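Can a Machine Do the Chores Yet? A Gallery

Posted 29 January 2020

Every October a few of us at Purklow pick a handful of ordinary jobs and ask how close a machine is to doing them start to finish. Last fall's list came from two places: a house, and the stockroom of the Gukwood store on Killey Street. The short answer is that machines are good at small parts of a job and poor at joining the parts together. The longer answer is in the notes on this page, one entry per job, with a picture for the one we spent the most time on.

Sorting returns
A scanner reads the tag and a belt sends the item to the right bin. This works all day as long as the tag faces up. When it doesn't, a person turns it over.

Sweeping the stockroom
Floor machines handle open aisles well. They stop at cords, pallet corners and loose stretch wrap. At Gukwood the night crew still goes over the edges with a broom.

Loading a dishwasher
Plates are possible if they are all the same size. Mixed bowls, mugs and lids are a different matter. We would not call this one done.

Handling cloth
Fabric is the job people ask about most. A box has the same shape every time you reach for it, and a sweater or a scarf does not. The machine has to find a piece it can hold, close on it, and keep track of where the rest of the material has gone.
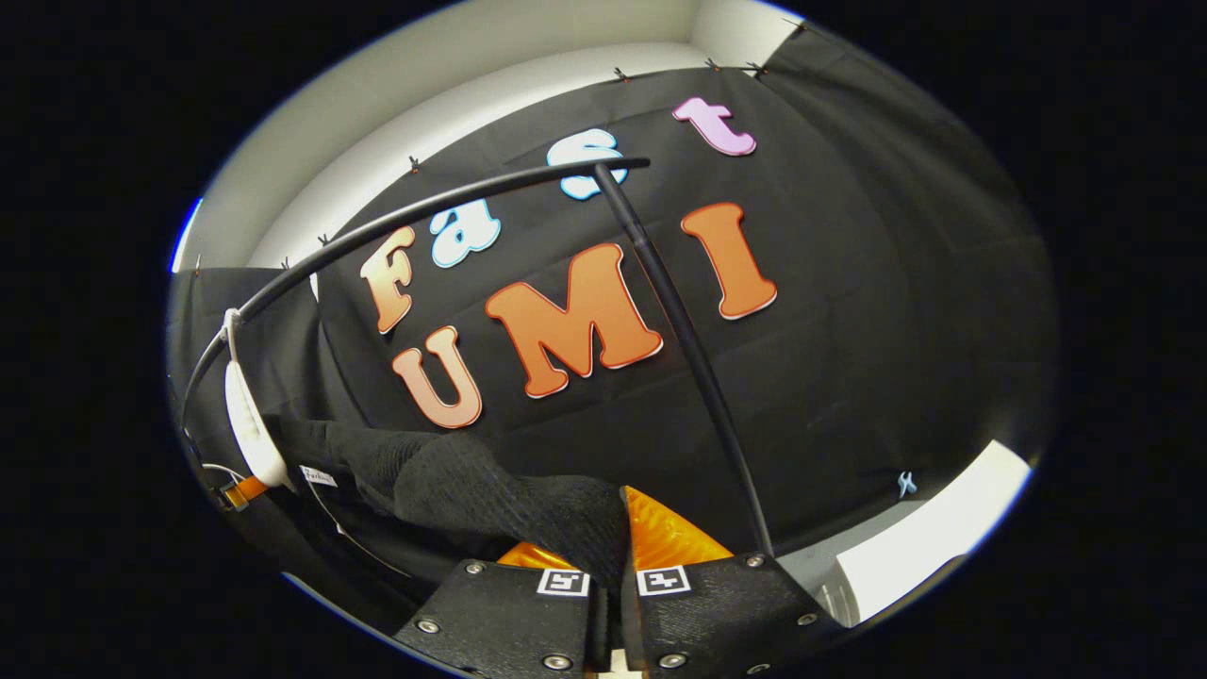
Knits are harder to plan for than a flat dish towel. They stretch under their own weight, and a grip near the end leaves most of the piece free to bunch up. Dark colors add to the trouble, as black on black gives a camera very little to go on. A person feels for the hem and doesn't think about it. In the Kwok trials, which we followed for the whole month, the target was 1000 pickups of soft goods. A towel laid flat was lifted cleanly 83 times out of 100. With knitwear left in a heap the number dropped to 40.

Folding
Picking up is only the first step. A T-shirt fold took about 2 minutes at Kwok, and that was with the shirt already spread out. A store clerk does it in a few seconds while talking to a customer.

Hanging
Getting a hanger into a neck opening means holding the hanger still and moving the cloth, or the other way around. We saw it done with stiff shirts. We did not see it done with anything that sags.

Restocking shelves
Cans and boxes are close. Bags of chips and anything soft go back to the same problem as the laundry.

Wiping counters
Fine on a bare counter. Most counters have a toaster on them, and moving the toaster and putting it back is a separate job.

If we had to pick one chore to hand over today it would be the tag sorting, with a person nearby. Laundry stays on the list for next October, along with making a bed, which several readers have asked us to add.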